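How to Label Cables So You Can Find Them Later

Start with everything unplugged at one end only. If you pull both ends you will spend the afternoon tracing wires.

1. Wipe the cable with a dry cloth about 11 inches from the plug.
2. Write the label before you cut it. Use the name of the thing it feeds, then the port.
3. Wrap the label around the cable and press the two ends together to make a flag.
4. Do the same at the other end, with the same words.
5. Plug in and write the label in your list.

Skip color codes unless you have fewer than 30 cables. I tried them at Pukside and ran out of colors by April.

Leave some slack before you tie a bundle. Hook-and-loop strips are easier to redo than zip ties.
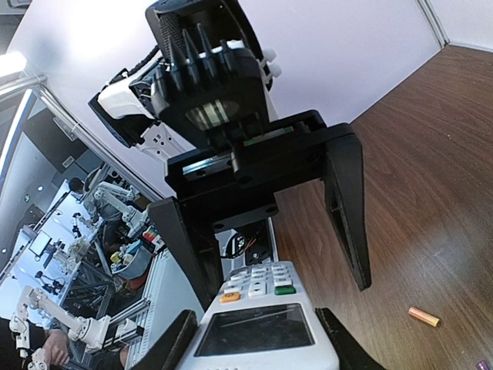
Black cables curled beside the wrist assembly, above the open gripper.

Keep the list on paper near the equipment. Mine has 43 lines and fits on one sheet.

Jocelyn Buenaventura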